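Gorano cemetery to clear graveside decorations before winter

23/10/2018

Families with relatives buried at Gorano Cemetery are being asked to take home any decorations they want to keep before the yearly fall cleanup, which starts in the first full week of November.

The cleanup covers all sections of the grounds, including the older part along Wandum Road that was left out last year while the retaining wall was being rebuilt. Crews will remove wreaths, potted plants, flags on broken sticks, glass jars, wind chimes and any artificial flowers that are not in a fixed vase. Items attached to a headstone by the monument company will be left alone.

Notices went up at both gates last week and a letter has gone to every plot holder with a current address on file. The cemetery office says 23 of those letters have already come back as undeliverable, and it is asking anyone who has moved to call or stop in with a new address.

Kristine Javier, who runs the office, said the most common complaint each year comes from people who did not know the cleanup was happening.

"They come out at Thanksgiving and the grave is bare, and they're upset," she said. "I understand that. We would much rather have you come get your things first."
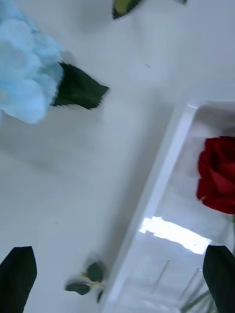

Under the current rules, fresh flowers may be placed on a grave at any time and are removed when they wilt. Artificial flowers are allowed from the end of the fall cleanup until the grass starts to grow in spring, and during the mowing season only if they sit in a vase that is part of the stone or its base. The mowing rule has been in place for six years. It was brought in after loose stems and wire kept getting caught in the mowers, and one worker was cut on the leg by a piece of wire.

Javier said the wire is still a problem. Wind carries arrangements off the stones and into the drainage ditch on the Estrella side, where they collect against the culvert. In the spring, crews pulled up to 200 pounds of wet silk, plastic and foam out of the ditch after a single storm.

The foam blocks that hold many store-bought arrangements together break into small pieces that cannot be raked. The office would like people to use a vase with gravel in the bottom, and it sells a plain metal cone that pushes into the ground for $4. The cones are green and have to be pulled up again by the first mowing in spring.

Decorations picked up during the cleanup will not be thrown out right away. They will be tagged with the section and row and kept in the storage shed behind the chapel until the end of November. Anyone who wants something back should bring the name on the grave and be ready to look through the shelves. Items in poor shape, such as faded flowers, cracked pots and wreaths that have lost their needles, will be discarded on the spot.

Holiday wreaths and grave blankets may be put out as soon as a section is finished. A list of finished sections will be posted on the office door and updated each afternoon. Winter decorations can stay until the first thaw, and the office will send a separate notice in the spring.

The hauling will again be done by Stomik, which has the city contract for yard waste. Plastic and fabric have to be sorted from leaves and branches before pickup, and the city pays a higher rate for any load that is mixed. That is part of why the cleanup now takes longer than it used to.

Some families have asked for the rules to be loosened. At a public meeting over the summer, several people said silk flowers were the only kind they could manage, either because they live out of state or because deer eat everything else. One woman said fresh roses on her mother's grave had lasted less than a day. The city parks department, which owns the cemetery, said it would look at allowing small arrangements on top of the stone during mowing season, provided they are fastened with a saddle clip. No change has been made so far.

The Wandum Road gate will be closed to cars while crews are working in that part of the grounds. Visitors can still walk in there or drive in through the main entrance. Burials scheduled during the cleanup will go ahead as planned, and work will stop nearby while a service is under way.

The office is open mornings only until the cleanup is finished.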